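Drive swap kit, second look

December 8, 2025

I've had the Vavley swap kit on the bench for 11 days now, so it's time for a longer write-up than the one I did in February, when all I had was the loaner.

The kit is a two-finger gripper, a wrist camera and a license for Terus, the software that runs the routines. I paid $956 for it. The arm is extra, and mine was already bolted down from another job. Setup took most of a Saturday, and 2 hours of that went to one firmware update that kept stalling. 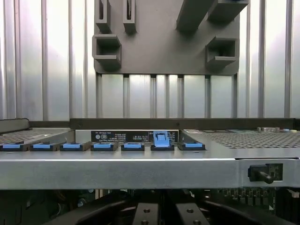 Drive latches are the hard part. They are small, they sit close together, and the fingers have to come in straight or they catch on the next carrier. Terus lets you teach the approach by hand and save it, and I liked that a lot more than typing in offsets. The manual is thin on this – 12 pages, mostly safety notes.

Things I don't like: the finger pads are sold only in pairs through Siria, shipping is slow, and the camera view lags when the log window is open. Support did answer my email the next morning.

I'm keeping it. If you only change a drive now and then, save your money and use your hands.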